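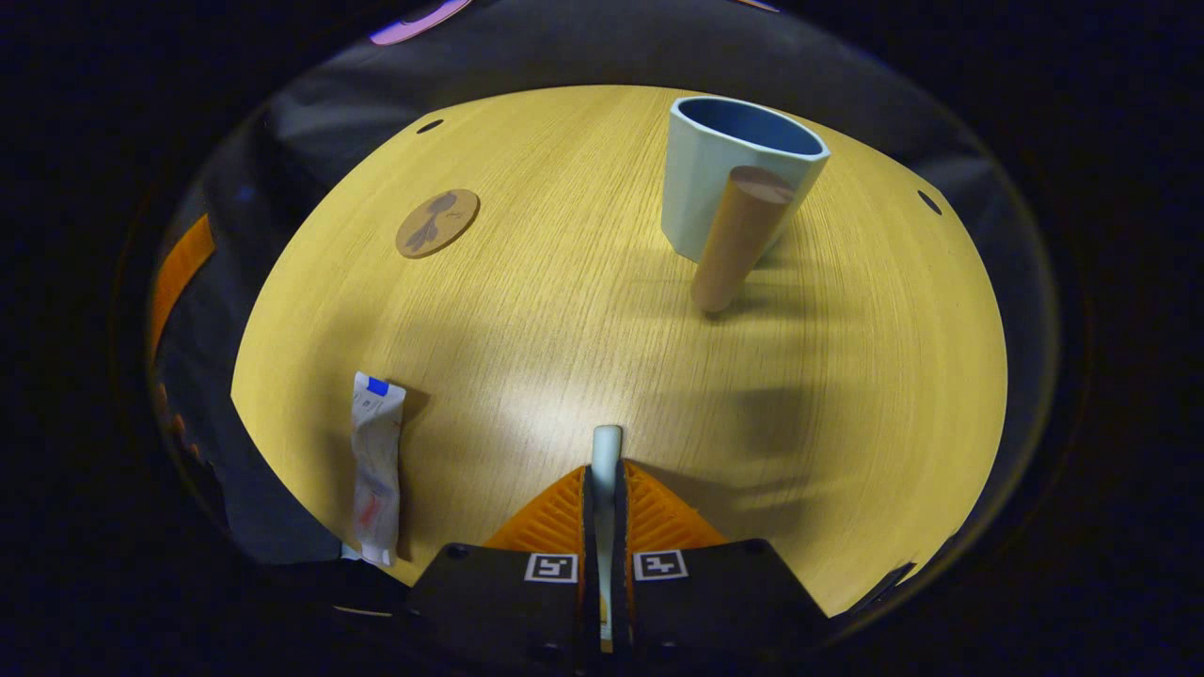 Tapio Koskela wrote to ask whether the Piltby can stand on a floor that is a bit out of level, and whether the top can be left bare once it has been oiled. Yes to both. The feet adjust, and the oil we supply is enough for normal use if you keep it up. Details are further down the page.

Piltby round table, fixed top
Made by Istutside
Product code: 905
Diameter: 116 cm
Top: solid wood, oiled
Base: pedestal with four feet
Delivery: top and base packed separately

The Piltby is a fixed round table for a kitchen, a small dining room or a shared break room. It seats four people in ordinary chairs. Five will fit if the chairs have no arms. There is no extension leaf and we do not plan to add one. The joint for a leaf would have to run straight through the middle of the top, and the base would need to be a different design.

The top

The boards are glued edge to edge and then cut to a circle. The edge is eased on the upper and lower side so that there is no sharp corner against the forearm. We do not stain the wood. Color varies from one top to the next, and all of them get a little deeper over the first year, faster in a sunny room. If you leave a bowl or a mat in one place for months you will find a paler patch when you move it. The patch evens out over time once it gets the same light as the rest.

A solid top moves with the seasons. Expect the width across the grain to change slightly between a dry winter and a humid summer. The screws under the top sit in slotted holes to allow for this, so please do not replace them with longer screws or add glue. Ye-seo Joo in our workshop has repaired several tops that split after someone "fixed" the slots, and it is not a cheap repair.

The base

The pedestal is a straight column with four feet joined at the bottom. Nobody has to straddle a leg, and chairs can go anywhere around the table. Each foot has a leveler that screws in and out by hand. Set the table in its final spot, press down on the edge at several points, and turn the levelers until the rocking stops. On carpet, check them again after 2 weeks, when the pile has settled.

A pedestal table should not be sat on, and it should not be lifted by the edge of the top. To move it, two people take hold of the column just under the top. For a move up or down stairs, take the top off first.

Assembly

You need two people and the hex key in the box. Lay a blanket on the floor and put the top on it face down. Place the base on the top, line up the holes, and start all the bolts by hand before tightening any of them. Tighten them in a cross pattern. Turn the table upright together, holding the base, and set the levelers.

If a bolt will not start, back it out and check the angle. Do not force it. The threaded inserts can be replaced, but we have to do that in the workshop.

Oil and daily care

The top leaves us with 3 coats of Prista table oil. A small can comes with the table. Wipe up spills when they happen, and wash the surface with a damp cloth and a little plain soap. Dry it afterward. Avoid scouring pads, glass cleaner and anything with bleach in it.

Hot pans need a trivet. Cups of coffee or tea are fine for a short time, but a cup with a wet foot left overnight can leave a ring. Light rings usually come out with fine sandpaper and fresh oil:

Sand along the grain, over an area larger than the mark.
Wipe off the dust.
Put on a thin coat of oil with a lint-free cloth.
Wait fifteen minutes and wipe off everything that has not soaked in.
Leave the table overnight before using it.

Lay used oil cloths out flat to dry outdoors, or soak them in water before you throw them away. Crumpled oily cloths can catch fire by themselves.

We suggest one new coat every January, when indoor air is driest, and another whenever water stops beading on the surface. A table in a break room will need it more often than one at home.

Lacquered version

The same table can be ordered with a matte lacquer from Diekmann. Lacquer needs no yearly treatment and stands up better to standing water. The drawback is that a scratch cannot be repaired in one spot - the whole top has to be sanded and sprayed again. Ah-rin Cheon handles lacquer orders and can send a finish sample before you decide. Allow extra time for these, as we send the tops out in batches.

Room needed

Leave enough space behind each chair for a person to get up, and more where people have to walk past. If you are unsure, cut a circle of the right size from wrapping paper, lay it on the floor and put your chairs around it. A pendant lamp should hang over the center of the table, so check where the ceiling outlet is before you settle on a spot. We can supply the top in a smaller diameter on the same base, but not a larger one.

Delivery and returns

Both boxes go to the first door at ground level. The box with the top is wide and awkward, and it should be carried on edge. Measure your doorways. Please open the boxes within a few days and report any shipping damage with the box number from the label. Keep the packaging until you are sure you want the table, because returns are only accepted in the original boxes. Oiled tops that have been sanded or re-oiled cannot be returned.

Spare parts

Levelers, bolts, hex key and oil are kept in stock and can be ordered separately. For threaded inserts or a new base, contact Berwyn Yorath and give the product code. It is stamped on the underside of the top, close to the column.

Page updated 16 Mar 2018. Tables bought before that date may have the older leveler with a plastic foot. The current one fits the same thread.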